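2026年5月

きのう、Grolterサーキットでカートの4時間耐久レースがありました。私は走りません。チームZadskaの手伝いで、ピットで時間を計ったり、サインボードを出したりする係です。帰ってからすぐに眠ってしまったので、忘れないうちに今朝書いています。先生に「日記は短い文でもいいから、自分の言葉で書きなさい」と言われましたが、レースのことになるといつも長くなります。

朝はまだ暗いうちに家を出ました。電車を一度乗りかえて、終点からはバスです。バスの運賃は780円で、前は小銭が足りなくて運転手さんを待たせてしまったので、今回は前の晩に封筒に入れておきました。バスの中には、ヘルメットの袋を持った人が三人いました。話しかけようかと思いましたが、みんな目を閉じていたのでやめました。

サーキットに着くと、山のほうから霧が下りていて、最終コーナーがほとんど見えませんでした。Grolterのコースは一周2044メートルで、カートのコースとしては長いほうだそうです。直線のあとに左へ曲がる坂があって、そこで順位がよく変わります。私はここが一番好きですが、ピットからは見えません。見えないところで何が起こったかは、次に戻ってくる順番を見て知ることになります。

受付のあとで、ブリーフィングがありました。「ブリーフィング」は日本語でもブリーフィングと言うので助かりますが、中で使われる言葉は簡単ではありません。今回わからなかった言葉は「失効」と「申告」です。ドライバー交代は申告制で、紙を出さないで交代すると、その周が無効になるという話でした。私はとなりの人に小さい声で聞いて、手帳に書きました。あとで調べたら、漢字を一つ間違えて書いていました。

もう一つ、新しい規則の説明がありました。今年からピットに止まっている時間の最低が決められて、早く出すぎるとペナルティになります。前は給油と交代を急いで、人が転んだり、ガソリンがこぼれたりすることがあったからだと思います。安全のためにはよい規則だと私は思います。ただ、チームの中には「急ぐ練習をしてきたのに」と残念がる人もいました。その気持ちもわかります。冬の間、駐車場で何度も交代の練習をしていましたから。

スタートは霧のために三十分おくれました。おくれている間、タイヤのことで意見が分かれました。Sillikのタイヤは硬いのと柔らかいのがあって、柔らかいほうははじめは速いけれど、最後までもつかどうかわかりません。路面がまだ湿っていたので柔らかいほうがいいと言う人と、昼には必ず乾くから硬いほうだと言う人がいて、監督はしばらく何も言わないで空を見ていました。そして硬いほうに決めました。私は意見を聞かれませんでしたが、もし聞かれたら柔らかいほうと答えたと思います。聞かれなくてよかったです。

はじめの一時間はつらかったです。ほかのチームがどんどん前へ行って、私たちは後ろから数えたほうが早い順位まで下がりました。サインボードに順位の数字を入れるとき、少し手が重くなりました。ドライバーから見れば、毎周、悪い知らせを見せられるわけです。でも監督に「正しい数字を出すのが仕事だ」と言われて、そのとおりだと思いました。うその数字を見て元気になっても、仕方がありません。

霧が消えて日が出てきたら、急にラップタイムがよくなりました。柔らかいタイヤのチームは坂のところで滑り始めたらしく、戻ってくる順番が毎周少しずつ変わります。私はストップウォッチを二つ持って、自分のチームと前のチームの差を計りました。はじめは指が冷たくて、押すのがおくれます。コントロールラインの真上で押すのではなく、すこし前の白い柱を目印にすると、いつも同じタイミングで押せることに気がつきました。これは次も使えると思います。

ちょうど100周目に二回目の交代をしました。紙の申告は私が走って出しに行きました。受付の人が判を押して、控えをくれました。たったそれだけのことですが、私の日本語で書いた紙が一度で受け取ってもらえたのは、うれしかったです。名前の欄に、ふりがなも書きました。

昼ご飯は順番に食べました。パドックに「Chan」という屋台が来ていて、焼きそばとスープを売っています。去年も食べましたが、今年は紅しょうがが多くなった気がします。私は紅しょうがが得意ではありませんが、のせないでくださいと言うのが間に合いませんでした。立ったまま食べながら、スピーカーの実況を聞きました。実況の人の日本語はとても速くて、半分くらいしかわかりません。でも「Zadska」という音だけは、どんなに速くても聞こえます。不思議です。

三時間をすぎたころ、坂の下で二台がぶつかって、黄旗が出ました。うちのカートではありませんでした。乗っていた人は二人とも自分で歩いて戻ってきて、ピットのみんなが拍手をしました。黄旗の間は追い抜きができないので、前との差が縮まっても、それをすぐに使うことができません。再開のあと、うちのドライバーは三周待って、それから直線で抜きました。あとで聞いたら、すぐに行くと相手も用心しているから、わざと待ったのだそうです。私なら待てないと思います。
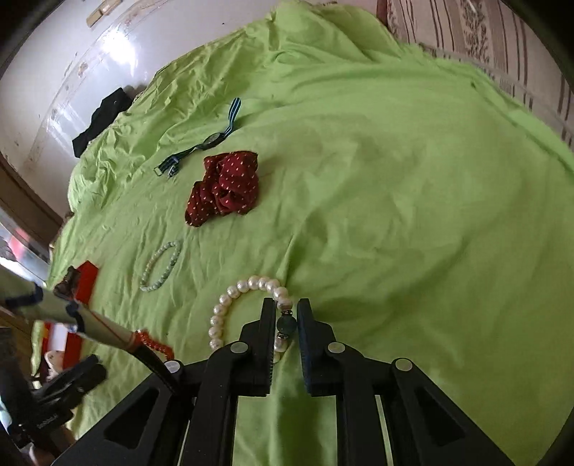
黄緑色の布。左上のほうにしわが集まっています。

結果は六位でした。表彰台には届きませんでしたが、去年は途中でチェーンが切れて終わったので、チェッカーを受けたことだけで、みんなの顔が明るかったです。監督は「悪くない」と二回言いました。この「悪くない」は、私にはまだむずかしい日本語です。よいという意味なのか、もう少しだという意味なのか、顔を見ないとわかりません。きのうの顔は、よいほうだったと思います。

片づけのとき、使い終わったタイヤを見せてもらいました。表面にゴムの小さいかすがたくさんついていて、さわると紙やすりのようです。外側だけがたくさん減っていて、左まわりのコーナーが多いと右のタイヤが苦労するのだと教えてもらいました。考えれば当たり前のことですが、手でさわってはじめてよくわかりました。

反省も書いておきます。一度、サインボードの差の数字を、前の周のまま出してしまいました。すぐに気がついて次の周に直しましたが、ドライバーは「急に差が開いて驚いた」と言っていました。怒られはしませんでした。それでも、次からは出す前に、数字を声に出して読むことにします。それから、飲み物が足りなくなりました。五月でも、日が出るとピットの中はかなり暑くなります。水筒をもう一本持っていきます。

帰りのバスは満員で、ずっと立っていました。耳の中にまだエンジンの音が残っていて、信号で止まると静かすぎる感じがしました。家に着いて靴をぬいだら、靴下まで細かい砂が入っていました。

今日は洗濯をして、手帳の計測をきれいに書き写します。数字が汗でにじんで読めないところが二か所あるので、あとで公式の記録と比べるつもりです。「失効」と「申告」は単語帳に入れました。それから、次の練習日の返事をまだ出していません。昼までに出します。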